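Minutes of the Gondis Household Workshop
Thursday session, 20 hours to deadline

The household resolved in June to build a machine that would set the table. It was named Pinto, and its budget was fixed at 2000.
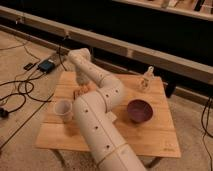 Pinto was governed by the Trorkach Rules, of which there were 53. Rule 2 required that every article be approached from above. The purple bowl and the glass bottle were entered in the register as tableware, and the paper cup was admitted under protest.

A revised register omitted the bowl and the bottle. The cup remained, its protest unresolved.

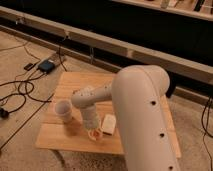

Pinto at the board, between the cup and the white block.

The household then heard a motion to abandon dinner in favor of a light snack. The motion carried. Pinto had not been consulted and filed an error under Rule 53.

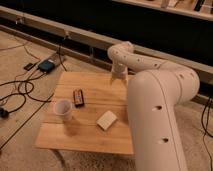

FLEKSKA SUPPLEMENT: APPEALS

The appeal concerned the small brown package, which Pinto had listed as cutlery. The household found the listing incorrect but binding. Supper was adjourned until the cup could be heard.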